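Why does a ball come back up?

Drop a ball on the floor and it jumps back to your hand. Drop a potato and it stays where it fell. What does the ball have that the potato has not?

The answer is air. A basketball is hollow, and when we pump it up we push a lot of air into a small room. The air presses on the skin from inside, the same in every direction. For this reason the ball is round.

When the ball hits the floor, its bottom becomes flat for a very short moment. You cannot see this with your eyes, it is too quick. The air inside is squeezed even more, and squeezed air wants its space again. It pushes the ball round, the ball pushes against the floor, and up it goes.

A ball for grown-up players is orange or brown most of the time. For children there are smaller ones in many colours, such as a light blue one with an astronaut, planets and stars. The dark lines are called seams, and they help your fingers to hold on. 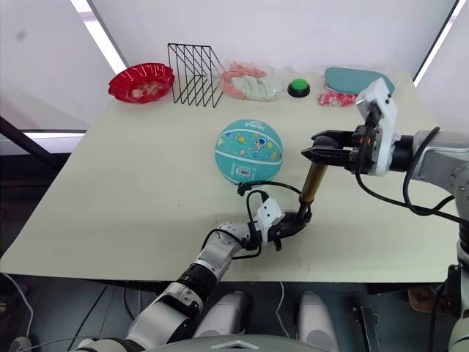
Kaja Grīnberga wrote to us that her ball bounced well in the kitchen but very badly in the garden in October, and she wanted to know if the grass was guilty.

Yes, Kaja, the grass is guilty, and the cold also. Grass is soft and it bends, so it takes some of the push for itself. And when air gets cold it presses less, so a ball that was hard indoors can feel a little tired outside. Bring it in, wait until it is warm, and try again on the hard floor.

Try it yourself

Ask a grown-up before you bounce anything in the house. You need a ball, a long ruler and a friend with good eyes.

Hold the ball at the height of your chin. Let it go, but do not push it. Your friend looks how high it comes back and says the number. Do this 12 times on a hard floor, then 12 times on a carpet, and write everything down.

Does the ball ever come back as high as your chin? It will not. At each bounce a bit of the movement turns into sound (the "bom" that you hear) and a bit turns into warmth. After many bounces there is nothing left and the ball only rolls.

New words

Hollow: with an empty space inside.
Seam: the line where two parts meet.
Pressure: how strongly something presses.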